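Folding and Sorting Household Cloths: What Makes a Cloth Hard to Fold
Group report, Clostdale, 24 Jan 2023

Background

Our group picked laundry because everyone does it and there's not much written on the boring part, the cloths. Not shirts, not sheets. Small stuff: dish cloths, napkins, cleaning rags, the things that end up in a ball at the bottom of the drawer. We wanted to know why some fold flat in a few seconds and others fight you, and whether a simple sorting rule would help a household or a small cafe.

Started with a reading list, dropped most of it. The useful bits were on drape (how a fabric hangs under its own weight) and on crease recovery. Both get measured in textile labs with proper equipment. We used a table, a ruler and a stopwatch.

Method

We got 100 cloths on loan from Plesari, a linen service that supplies cafes. Mixed lot, cotton and cotton blends, some new and some washed so many times the hems had gone wavy. Each one was dropped from a set height, picked up by whatever corner was easiest to find, then folded in quarters. Repeated until we had 2,000 folds logged. Took way longer than planned, most of April's spare slots are already gone to the follow-up.

We wrote down time to find a corner, time to fold, and how far off square the result was. Cloths were grouped by thickness, hem type and how worn they were. Color went in the sheet too, more as a label than anything.

Finding the corner

This was the big one. Folding itself is quick once two corners are in hand. Before that the cloth is just a heap, and the hem is somewhere inside it. Thin cloths bunch up tighter and the layers stick to eachother. Thick ones keep a rounder shape and a corner usually pokes out.

A red cloth bunched up shows the trouble pretty well. Creases along the top, one loose flap hanging down, and from one side it's hard to say which edge that flap belongs to. Pull the wrong bit and you get a twist, then it has to be put down and started over. 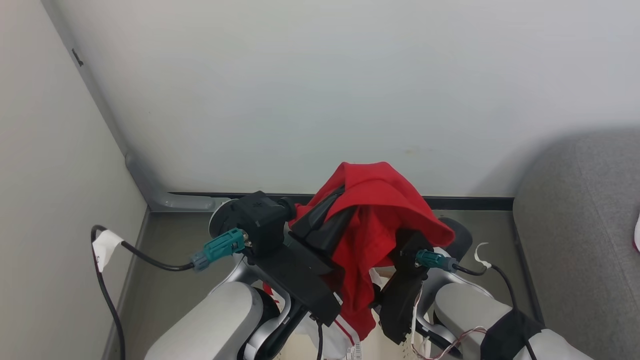

A reader of our draft at Plesari wrote back that their sorting staff never look for a corner at all, they find any stretch of hem and run it through the fingers until the corner shows up, and that a stiff hem matters more to them than the weight of the fabric. We tried it with the worn cloths and it did cut the restarts. Should have asked them first.

Sorting rule

Ended up with 3 piles: stiff hem, soft hem, hem gone. Stiff hem folds in quarters no problem. Soft hem, fold in half and then roll. Hem gone, don't fold, stack flat in a box — nothing we tried kept those square. Eleo, the cafe that let us try the piles in thier back kitchen, kept the first two and put the last pile straight in with the cleaning rags. Fair enough.

Problems

Stopwatch by hand, so short times are shaky. Different people folding, different habits. We didnt control for how dry the air was. Also no terry cloth in the lot, so nothing here applies to towels.

Next

Repeat with napkins only, same drop height, one folder for the whole set. Maybe hem stiffness measured properly if Kos lab has a free bench.

Related reports
Drawer dividers for shared kitchens
How long does a sponge last
Stacking cups: height and tipping
Labels that survive the wash

Contact the project office | Copyright Clostdale student projects | Back to top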